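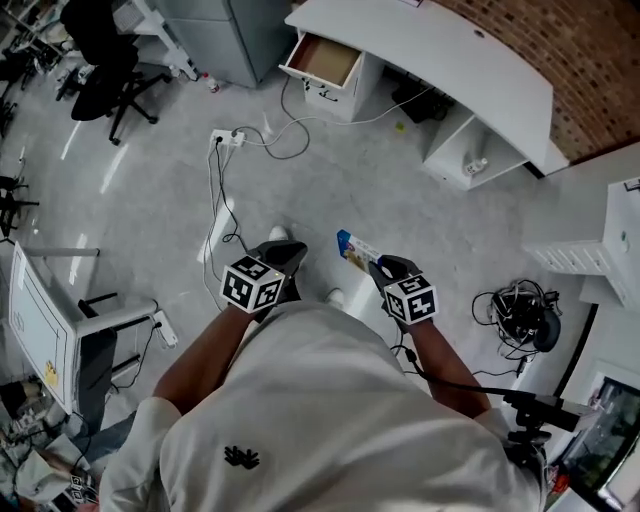 카드 슬리브는 게임을 사자마자 씌우는 게 좋을까요?

저는 세 번쯤 돌려 보고 나서 씌우는 쪽입니다. 취향에 안 맞아서 방출할 게임이면 슬리브값만 날리거든요. 다만 카드를 계속 섞는 덱빌딩 게임은 예외로 둡니다. 이건 첫 판부터 모서리가 하얗게 일어나요 ㅠㅠ

지난 호에 슬리브 얘기를 한 줄 흘렸더니 답장이 꽤 많이 와서, 이번에는 아예 꼭지 하나를 통째로 써 봅니다.

요즘 제가 붙잡고 있는 게임은 Grakia예요. 기본판에 확장까지 합치면 카드가 300장인데, 문제는 크기가 두 종류라는 겁니다. 사건 카드는 일반 크기고 자원 카드는 미니 크기라서 슬리브를 따로따로 사야 해요. 처음엔 그것도 모르고 큰 것만 잔뜩 샀다가 자원 카드가 안에서 헐렁헐렁 돌아다니는 꼴을 봤습니다. 여러분은 꼭 자로 재 보고 사세요!

두께도 고민이죠. 얇은 건 한 팩에 3000원 안팎이면 구하는데, 섞다 보면 서로 착 달라붙어서 두 장씩 뽑히는 일이 잦습니다. 두꺼운 건 손맛이 정말 좋아요. 그런데 그걸 다 씌우고 나면 상자 뚜껑이 안 닫힙니다. 저는 결국 자원 카드는 얇은 것, 사건 카드는 두꺼운 것으로 타협했고, 원래 들어 있던 종이 트레이는 빼 버렸어요. (버리지는 마세요. 나중에 중고로 내놓을 때 꼭 찾는 분이 있습니다.)

트레이를 뺀 자리에는 Odent에서 나온 칸막이를 넣었습니다. 칸이 6개인데 개척지 타일, 동전, 일꾼 말을 넣고도 자리가 좀 남아서 주사위까지 같이 들어가요. 조립할 때 풀은 안 써도 되지만 긴 판 두 개가 헷갈리게 생겼으니 홈 방향부터 맞춰 보시고요. 저는 거꾸로 끼웠다가 빼느라 귀퉁이를 살짝 찢어먹었습니다.

독자 Jyoti Solanki 님은 슬리브를 아예 안 쓰신대요. 카드가 닳는 것도 그 게임을 많이 했다는 흔적이라 좋다고 하시는데, 읽으면서 좀 흔들렸습니다. 저희 집 Dostia도 맨카드로 몇 년을 굴렸더니 '역병' 카드는 뒷면만 봐도 뭔지 다 알아요. 그 카드가 더미 맨 위에 올라오면 다들 갑자기 조용해집니다. 그래도 비공개 정보가 중요한 게임이라면 역시 씌우는 게 맞는 것 같아요. 뒷면 얼룩으로 상대 패를 읽기 시작하면 그때부턴 다른 게임이 되니까요.

Sushil Kushwaha 님은 뒷면이 불투명한 슬리브는 어떠냐고 물어보셨어요. 이미 닳은 카드에는 이게 제일 낫습니다. 앞서 말한 Dostia도 이걸로 살려 볼 생각이에요. 단, 뒷면 그림으로 더미를 구분하는 게임이라면 색을 나눠서 사셔야 합니다. 그리고 같은 색이라도 나중에 따로 산 팩은 색감이 미묘하게 다를 때가 있으니, 처음 살 때 한두 팩 넉넉하게 사 두시길 권해요.

씌우는 작업 자체는 좋아하는 분과 질색하는 분이 딱 갈리더라고요. 저는 좋아하는 쪽! 저녁 먹고 라디오 틀어 놓고 한 더미씩 하면 마음이 편해집니다. 공기가 차서 카드 더미가 부풀면 두꺼운 책을 올려서 하룻밤 눌러 두세요. 다음 날 훨씬 얌전해져 있습니다.

12월 모임에는 Grakia를 들고 갑니다. 확장까지 넣고 하면 꽤 길어지니까 처음 하시는 분이 계시면 기본판으로만 돌릴게요. 얇은 슬리브와 두꺼운 슬리브도 남은 걸 몇 장씩 챙겨 갈 테니 직접 만져 보고 고르세요. 혹시 미니 크기 슬리브가 남는 분은 이 메일에 답장 주시고요, 저는 큰 게 아직 한참 남아 있어서 얼마든지 바꿔 드릴 수 있습니다.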